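Is a countertop water filter worth it or am I being sold something?

Posted in May by fragkou_renter

A salesman from Hullon came through our building and did the little test with the drops, where the tap water goes yellow and everybody gasps. He wants 400 dollars for the unit and 69 for each replacement cartridge. I live in the Mona apartments, the building went up before my parents were born, and the water tastes a bit like a swimming pool in the mornings. I'm not made of money and I don't trust free tests. Does the filter do anything, or do I buy a pitcher and move on?

hardwater_dirnlow

The drops are a trick. They react to chlorine, which your city puts in on purpose, so of course the glass turned yellow. It would do that in nearly any town. It says nothing about lead or anything else you might care about.

Before you spend a dime, look up your utility's yearly water report. Ours in Dirnlow runs long and most of it is filler, but the table near the back is useful. Then get a lab test on a sample from your own kitchen tap, first thing in the morning before anyone has run it. The report only covers water in the mains, and your pipes are a separate question. If the lab finds lead, look for a filter certified for lead. "Tested to standards" on a box is not a certification, whatever the rep tells you.
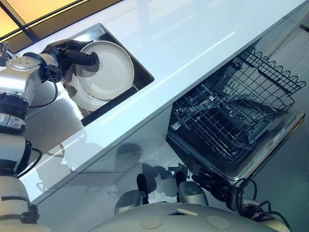
Salesmen love to bring up white film on dishes, and I'd be careful with that one. Film is usually minerals, and a plain carbon filter does next to nothing for minerals. White plates like the two leaning together in that steel sink won't tell you much anyway, as pale film hardly shows on them. Check a clear drinking glass or the inside of the kettle. If you see scale, you have hard water, and the fix for that is a softener – a different machine and a different bill. A renter is probably better off with vinegar.

tapwaterguy92

just get the pitcher. I had one of those counter units and the hose popped off twice. water tasted the same to me

not_a_plumber_either

I'd go along with most of the first reply, but one correction. Carbon does help with the pool taste, and so does leaving a jug in the fridge overnight if your city uses plain chlorine. If they use chloramine, the jug won't do much. Call and ask which one it is.

Also do the math on the cartridges. Hullon told my sister 1,909 gallons per cartridge, and I have never seen a number that exact that I believed. Ask for it in writing – and ask what happens to the price in year two.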